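# Cleaning Scuffs Off a White Board and Setting It Up on a Fabric Desk Cover

A white work board picks up gray marks fast if you slide things across it. Most of them come off with soap and water. The steps below are the ones I use on the boards in the Grornham workroom, where they get used for cutting out labels, sorting small parts and taping down drawings.

## What you need

- 2 microfiber cloths
- Dish soap and warm water
- Baking soda
- A white vinyl eraser
- A flashlight or desk lamp you can move
- A soft brush for the fabric

Skip scouring pads and powdered cleansers. They dull the finish, and a dull board holds dirt worse than a shiny one.

## Clean the board

1. Take everything off the board and carry it to a sink or a bare counter. Don't wash it on the fabric. Felt soaks up water and takes most of a day to dry.
2. Brush off grit with a dry cloth before you wet anything. Grit under a wet cloth makes new scratches.
3. Wipe the whole surface with warm soapy water. Use long strokes in the same direction as the streaks.
4. Go over what's left with the eraser. Light pressure, short strokes. Gray rub marks from metal usually lift at this stage.
5. For heavy bands, mix baking soda with a little water until it's a thin paste. Rub it on with a damp cloth, wait two minutes, and wipe it off.
6. Rinse with plain water and dry with the second cloth.

Periklis Manolakis uses rubbing alcohol in step 4 and gets good results on ink. Try it on the underside first - on one of our older boards it left a cloudy patch.

## Tell a mark from a scratch

Hold the lamp low, so the light comes in almost level with the board. A smudge stays flat and gray. A scratch throws a thin shadow and you can feel it with a fingernail. Long parallel bands are nearly always rubbed-on material and worth another round of paste. A short, dark, sharp-edged line may be a cut, and no amount of wiping will change that. Tiny bright points are worth touching too. They can be grit, a drop of glue or a small dent. 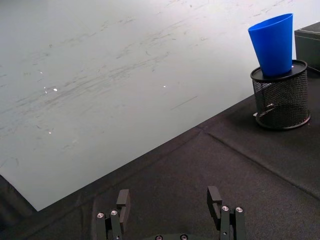
If the board is still marked after two rounds of paste, stop there. It will work fine with some gray in it. You can also flip it and use the other side if that side is finished the same way.

## Put it back

Brush the fabric toward you and smooth out the wrinkles before the board goes down. Seams matter more than you'd expect. A board sitting across a raised seam can rock when you press on a corner, so shift it onto a flat panel if there's room.

Lower the board into place instead of pushing it. Pushing drags the cloth along and bunches it up.

Keep pens and pencils in a holder on the fabric, off the board. A metal base leaves marks on a white surface every time it gets moved.

After that, a soapy wipe at the end of the day keeps the streaks from building up.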